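Flaltau pantry trial - notebook, December, 15:40

Took over the spaghetti shelf from Xiomara after lunch. The claim we're meant to be checking is Rainer's, that long pasta keeps best stood on end on open shelving, and that anyone can find the one they want at a glance. I have my doubts about both halves.

On the first half. A bag of spaghetti isn't a box. It has no corners, it slumps, and whatever you do at the base the top goes where it likes. Lensa's answer is to pack them tighter so they hold each other up. Fine until somebody takes one out for dinner. The Jikside wire dividers might help, but I'd like to see them tried on soft film before we order any. Their leaflet only ever shows tins.

On the second half, colour does most of the work. Red, yellow and blue can be told apart from across the room. The trouble starts when you want to know how long to boil the stuff or how much is in the bag, and for that you have to get close and read.
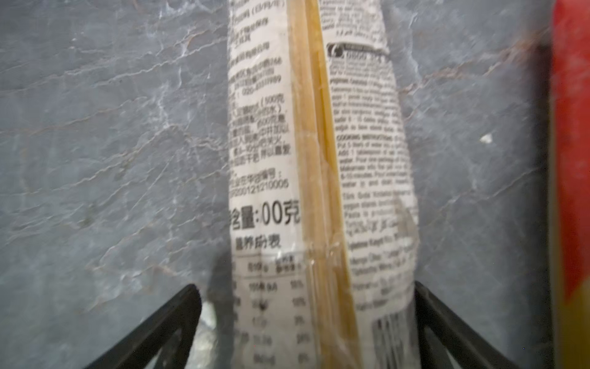

Label panels either side of the clear strip, and the two-tier shelf with the spaghetti stood up on it.
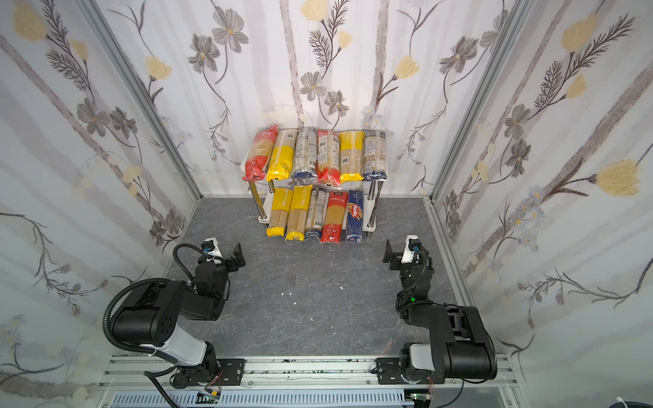 Page last changed: December, 16:25, C. Etim

Notes on the labels. The bag with the Chinese panel has its cooking instructions in English on the other side of the window, litres of water and a spoonful of salt, all in small type. I could make out the nutrition table heading well enough. The net content is in big bold type, but the curve of the bag gets in the way of the number. So the one figure a cook wants from a distance is the one that bends out of sight. Idalina thinks flattening the bag by hand would sort it. For a minute, perhaps.

Top tier: the bags lean and touch at the top. Bottom tier: more space between them, and they rest on the back wall. I don't see that either proves anything about keeping quality. Standing up is tidy, I grant that. Whether it means fewer broken strands is a separate question and we have no numbers for it. Rainer quotes 400 bags from the old Histeck store, but those were in cartons, so I'm leaving them out.

To do:
- weigh broken bits from 6 bags stored flat and 6 stored upright, same brand
- ask Mercado (the shop, not Xiomara) if they still have the deeper shelf
- try turning the bags so the weight faces front, 15 minutes at most on this
- Lensa to read the labels from the doorway without being told which is which

Rainer wants a yes or no before the break. He can have a maybe.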